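HOSP 3662 Table Service and Tableware
Handout 4: Surfaces, placement and inspection
Prepared by Merle Pirihi, revised by Keisha Benavides
October 21, 2026

4.1 Scope

This handout covers everyday tableware on a patterned surface. Plain white cloths were dealt with in Handout 3 and the terms defined there are used again without repeating them. Stacking and storage are in Handout 5.

4.2 Parts of a plate

A plate has a rim, a lip and a well. The rim is the raised outer band. The lip is its edge. The well is the flat or shallow part that holds the food. On a coupe plate the rim is missing and the well curves straight up to the lip. Students tend to measure the well and record it as the plate diameter. Plate diameter is always lip to lip, across the center.

The width of the rim affects how much food the plate can hold without looking crowded. A narrow rim leaves a larger well for the same diameter, and the portion has to be adjusted to suit. The yellow plate below has a narrow rim and a shallow well that takes up most of the surface. 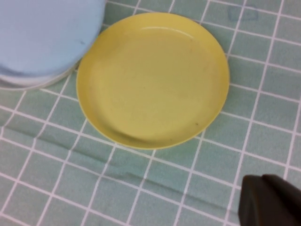

Course Notes, Vol. 2, p. 30

4.3 Spacing

The cover is the space given to one guest. For this course the cover is 590 mm wide, measured along the table edge. The plate is centered in the cover and the remaining width is divided equally on both sides. Side dishes go to the upper left unless the menu sheet says otherwise. Two round dishes may come close together but should not touch. When rims touch, lifting one dish drags the other, and glazed ware will mark.

A printed or tiled grid gives a ready reference for placement. Choose one line parallel to the table edge and work from it for the full length of the table. Do not change lines partway. If the grid is not square to the table, ignore it and use the edge. Tane Lowther's seating plan from Unit 2 assumes a square grid and will give wrong results on a diagonal one.

Check alignment from directly above. From the side, a round plate reads as an oval and its distance from the nearest line is easily misjudged. The lines also appear closer together the farther away they are.

4.4 Color and transparency

Opaque pastel ware keeps its own color on any surface. Translucent ware does not. Where the wall of a bowl is thin, the color and lines of the surface show through and the bowl takes on a tint. This applies to glass and to plastic. A pale bowl approved on white can look gray-green on a green surface, so samples are to be judged on the surface they will be used with.
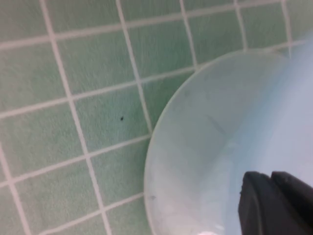

For the practical, compare one Usetti bowl and one Skendico bowl on white, green and dark surfaces, under the same lamp. Record the tint at the wall and at the base separately. The base is usually thicker and gives a different reading. Lamp height is 300 mm above the rim.

4.5 Inspection

Inspect the surface first, then the ware. Small dark specks may be crumbs, dirt or damage, and cannot be told apart by eye at a distance. Wipe once with a dry cloth. If the speck moves, clean the area. If it stays, wipe with a damp cloth and check with a fingertip for a chip. Chipped ware is withdrawn and entered on the breakage sheet. Smudges on matte finishes show best under low side light.

4.6 Reading and submission

Whitelaw, Notes on Rims and Wells, sections 1 to 3.
Stüber, Patterned Surfaces in Small Dining Rooms, section 2 only.

Practical sheets are due in the first week of November. Put the course number on each sheet and give all dimensions in millimeters.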